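Can It Do the Laundry Yet?
Final report, Household Automation seminar
Group 2, report by Henok Fikre

1. Why laundry

Our group was asked to pick a chore and find out whether a machine can take it over. Dishes were gone by the time we signed up, so we got laundry. Washing and drying have been solved for decades, provided you are willing to carry things to the box and press a button. What remains is the part people complain about, which is taking a shapeless heap and turning it into something that fits in a drawer.

We read what we could find, visited the Cimska workshop in April, and kept a log of folding attempts. We also timed ourselves folding, which did wonders for our self-esteem.

2. The heap problem

Most demonstrations of folding start with the shirt already laid out. In my apartment no shirt has ever started that way. A garment that has been dropped has no front, no top and very little dignity, and the machine has to decide where to grab before it can do anything useful. A mug is the same shape wherever you set it down. A pair of shorts is a new object every time.

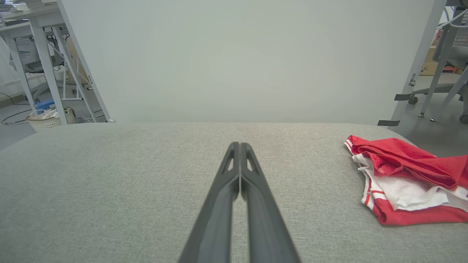
Ismael Vieira objected at this point in our draft that people don't really solve the heap either. They grab any corner, shake, and look again, and he thinks a robot should be allowed to be just as sloppy. We argued over this for most of an evening. I have come partway around: shaking is cheap, and a machine that tries three bad grabs may beat one that spends a minute planning a good one. My remaining worry is the minute after the three bad grabs.

3. Flat is easier, but not easy

Once the garment is spread out, two arms help a great deal. One can hold while the other pulls, much as you would do on a bed. Sleeves are the trouble. They have to come in over the body without dragging it along, and they wrinkle as soon as anything pinches them. Collars and cuffs are thicker than the cloth beside them and like to go their own way.

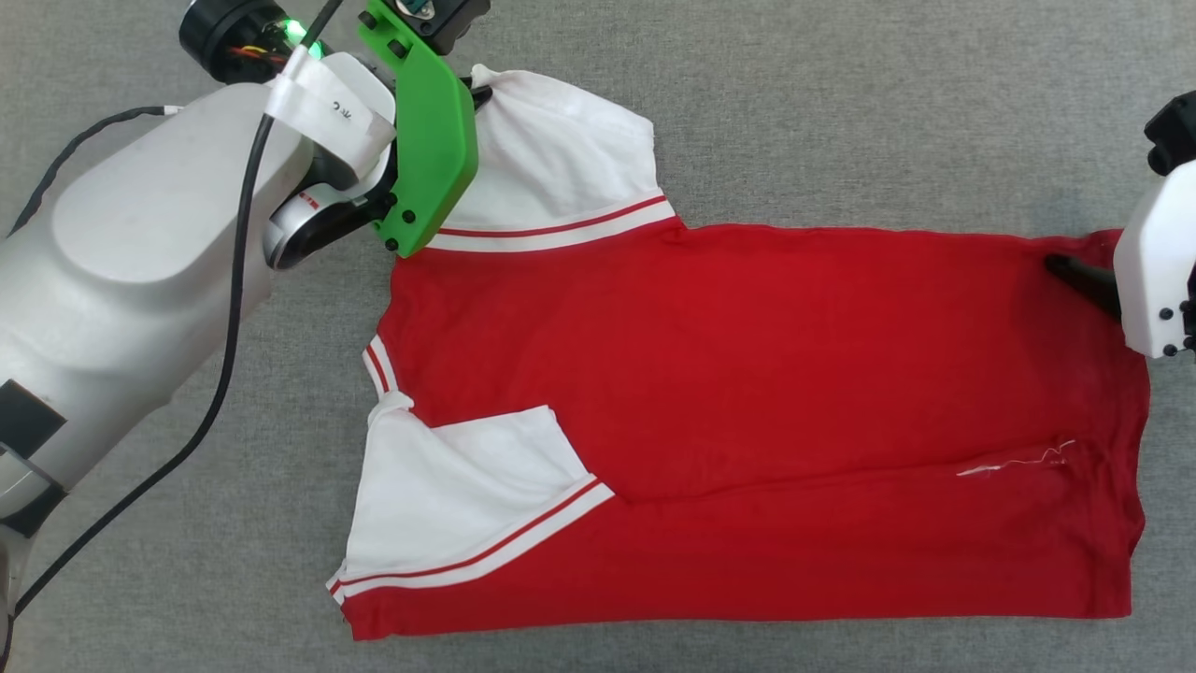
My grandmother would have had the whole basket done by now, wrote one reader of our class page, and I have no data to set against her. Our log has 308 attempts in it. We called a fold good if we would put it in a drawer without touching it again, a standard that two members of the group do not apply to their own clothes. I would not defend it in front of a statistician.

4. The shop floor

We had expected stores to be further along than homes. Tuhumury, the clothing shop near campus, let us watch the evening refold at 8, when the display tables get put back in order. The staff work fast, talk the whole time, and fix a crooked stack with the side of one hand. We could not think of a machine that would fit in that aisle with them.

5. Answer

Not yet. A robot that folds one kind of shirt, on a clear table, with somebody nearby, seems reasonable to expect. One that empties the dryer while you are at work does not. For next year's group we suggest towels.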